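Clomell twin-arm bench kit: guarding, speed limits and what the "collaborative" label covers
Equipment pages / Small arms / Safety and good practice

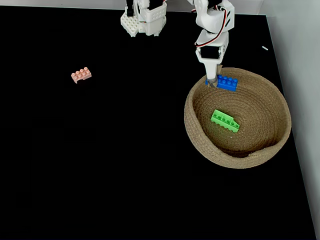

Checked by Tatiana Danko for Findotton Equipment
Page revised June 13, 2020

Clomell sells this pair of white arms as "safe to share a bench with". We stock it and we like it, but we would not print that sentence on our own box. An arm that puts toy bricks in a rope basket is a gentle sight. Swap the brick for a craft blade and the same arm needs a very different risk assessment.

What the label means
The word "collaborative" describes a way of working, and the person who sets up the bench has to show that it holds. ISO/TS 15066 deals with contact between people and industrial robots. Clomell's leaflet mentions it twice and gives no test results. We asked for them in August and were sent the leaflet again.

What we ask buyers to do
Keep the tool tip at or below 200 mm per second while anyone is within reach. The kit will go faster. Our limit is a house rule, so don't quote it as the standard.
Fit a stop button on each side of the bench. The kit comes with one — on a short lead.
Tie servo leads back so that a loop can't catch on a bracket or a sleeve. Check them every 14 days.
Treat an arm that is standing still as live. With two arms on one bench, people watch the busy one.
Mark the reach of both arms on the table. Tape will do.

About the gripper
Rafsan Gunawardena, who runs our test bench, measured a closing force of nearly 5 newtons at the fingertip. That is low. It also says very little about a pinch between the upper brackets, where he would sooner not put a finger. The leaflet gives the fingertip figure only.

Declarations and paperwork
The kit ships without a risk assessment, and a CE mark on the power supply covers the power supply. If you build the arms into a working cell, the duty to assess the whole thing is probably yours. Ask before you buy — we can send a blank form.

Price and stock
Twin-arm kit, £285 deposit, balance on delivery. Second stop button sold separately.
Technical questions: Younes Erraji, Findotton service desk.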